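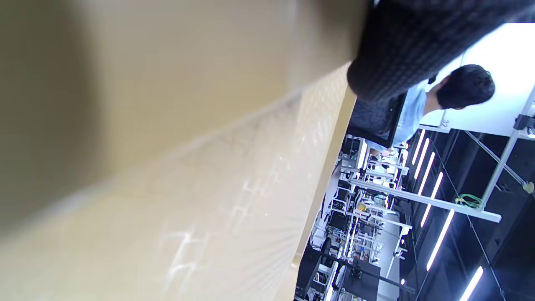 Carton close up, desks and the 32 label behind.

Notebook, cleaning of the anti-slip mats, July

Started at 2 in the afternoon. The purpose of today was to decide how we wash the beige mat, the type with the small raised squares. The squares are good for the grip, but the dirt sits in the channels between them and a normal wipe passes over it. Last month I used paper towels and the mat looked clean from far away, but when I put my finger in a channel it came back gray.

Materials
— sponges with a green scouring layer on one side
— dish soap from the kitchen, the Gusness one, without perfume
— measuring jug, bucket, old towels
— knit gloves, dark

The gloves are not the correct gloves for water, I know it. The rubber ones in the drawer are size small and I could not get them past my thumb. Please somebody order medium. I wrote it also on the list by the door.

Mix: 700 ml of warm water in the jug, then one short squeeze of soap. My first mix had too much soap and I had to rinse three times, and still the mat felt slippery under the palm. For a mat whose only job is to be not slippery, this is a bad result. With the short squeeze, one rinse was enough.

Method as I did it
Divide the mat in strips, 300 mm wide. I used masking tape on the border to mark them. Put the liquid with the sponge and do not pour it. Wait 3 minutes. Then press and move along the rows, then across the rows. Diagonal movement is faster but it leaves a dark point behind each square, always on the same side.

About which side of the sponge to use: I began with the green side because I thought that more scratch is more clean. On the test corner it took the dirt out well, but after drying the tops of the squares had less shine than the neighbors. I do not know if this is damage or if the neighbors were only greasy. To be careful I continued with the foam side down and the green side up, in the hand. The foam goes into the channels if you push with the flat of the hand and keep the pressure. With the tips of the fingers it only bends. 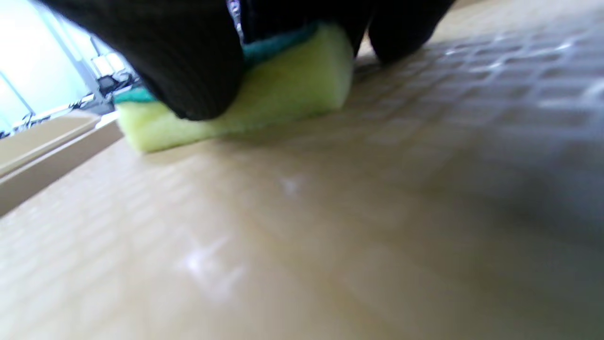 Oriana Maldonado wrote in the margin that she would not give up on the green side so quickly. In her opinion the shine was grease, and a corner degreased first with alcohol would settle the question in five minutes. She also asks that we cut one corner off every sponge used for mats, so that it does not go back to the sink with the cups.

I agree with the cut corner and will do it from now on. The alcohol test I leave for the next entry. I have to look first if the mat supports alcohol; the Sekley sheet speaks only about soap and water.

Other notes
Drying: towel pressed, not dragged, then open air. Do not roll the mat before the back side is dry also. Trinidad rolled one in spring and the smell was there for weeks.

Cardboard: keep it away from the wet area. Flat pieces go behind the shelf, standing up.

Time for one strip, with the rinse: longer than I wanted. I did not measure it well because the phone rang in the middle. Gisela, if you do the next mat, please write down start and end for each strip.

To buy: medium rubber gloves, sponges, a brush with soft hair to compare.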